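Section 4. Online check-in and boarding pass set-up

Applies to all Pirihi sailings booked through the Fuslow guest portal. Last revised Wednesday, April 22, 2026.

4.1 Before you start

Have the following at hand: booking number, passport for each guest, payment card, and the travel insurance policy number if one was purchased separately. Names must be entered exactly as printed in the passport, including middle names.

Note: Bookings made through a travel agent may take up to 16 hours to appear in the portal.

4.2 Creating the guest record

1. Sign in to the Fuslow portal and select My Sailing.
2. Enter the booking number and the last name of the lead guest.
3. Select Add Guest for each person in the cabin. Children need their own record.
4. Type the passport number and expiration date. Select Save.
5. Repeat steps 3 and 4 until the status bar turns green.

Caution: Three failed attempts at step 2 lock the booking. To unlock it, contact the Timham terminal desk.

4.3 Onboard account

1. Open the Payment tab and select Register Card.
2. Choose which guests may charge to the card.
3. Set a daily limit. The default is $200 per guest and can be changed at any time before boarding.
4. Select Confirm. A hold of $98 is placed on the card and released after the sailing. 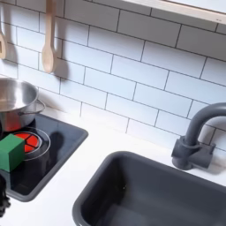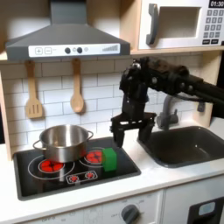 4.4 Choosing an arrival time

1. Open the Terminal tab and select a time slot. Slots are 30 minutes long.
2. If traveling with another cabin, enter their booking number under Linked Parties. Both cabins are then moved to the later of the two slots.
3. Select Confirm Slot.

Note: Each slot at Timham is limited to 292 guests. Full slots are shown in gray. December sailings fill early.

4.5 Boarding pass and luggage tags

1. Select Documents, then Create Pass.
2. Save the pass to your phone or print it on plain letter-size paper.
3. Print one luggage tag per bag. Fold along the dotted lines and staple through the handle. Do not use tape.

Caution: Do not place passports or medicine in tagged bags. Tagged bags are delivered to the cabin by early evening.

If the cabin number changes after printing, discard the old tags and repeat step 3. Passes update on their own when the portal is opened with a network connection; printed passes do not. For guests transferring from the Jultora shuttle, see Section 5.

Section owner: Maricica Ciobanu, Guest Systems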